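Last updated: 4/22/24

Three mornings at the fence

I have wanted to write up our trip to watch the joint flying exercise for ages, and every time I sit down the kettle boils or the cat wants something, so forgive me if this comes out in the wrong order.

My friend Sobia Janjua has been watching military aircraft since she was 13, when her uncle took her to an open day and she came home with sunburn and a notebook full of tail numbers. I came to it much later and I'm still hopeless at it. I can tell a tanker from a fighter, and on a good day I can tell you which country it belongs to, but Sobia can name the thing from the noise while it's still behind the trees. She says it's only practice. I think it's closer to having an ear for music.

Getting there

We stayed in Zullano, a small town with one long street and a bakery that opens at five, bless them. The base is a bus ride out past the reservoir. I had pictured the two of us standing alone in a field, but there was a proper crowd along the lane by the time we arrived, with folding chairs and stepladders and flasks, and everybody shuffled up to make room. A retired air traffic controller called Efren Fajardo lent me his spare radio and spent a good hour teaching me what to listen for, which was very kind considering how many times I asked him to say it again.

The first morning was low cloud and not much else. We heard plenty and saw a helicopter. The second morning made up for everything. The visiting transport aircraft came in first, big grey lumbering things with their wheels down for what seemed like miles, and then the fighters went up in pairs, so close together that I held my breath (silly, as they do it for a living). Later the two air forces flew past in one long formation with a tanker at the front, and the whole lane went quiet and then everyone talked at once.

What it was all for

I know some people find these exercises worrying, and I do understand that. There was a small group with banners at the Gristov road end, very polite, and we had a nice chat with one of them about her allotment. Efren's view is that crews who have practised together in peacetime make fewer mistakes if something goes wrong. I haven't made up my mind – I love the flying and I'm uneasy about the reasons for it, and I suspect I'll go on being both.

We took 222 photographs between us, and I'm sorry to say most of mine are of sky.
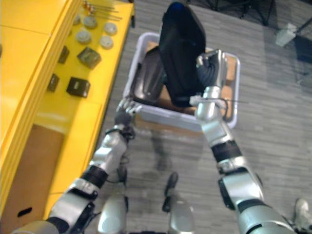 If you fancy going

There's talk of another one in June, smaller this time, with four visiting crews instead of the full gathering. Take a hat, take more sandwiches than you think you need, and get off the bus at the stop before the main gate, where the bank is higher and you can see over the hedge. Wear boots too. My poor canvas shoes went in the bin at the guest house.

Sobia is already looking at rooms, and I've promised to learn the difference between the two kinds of transport before we go.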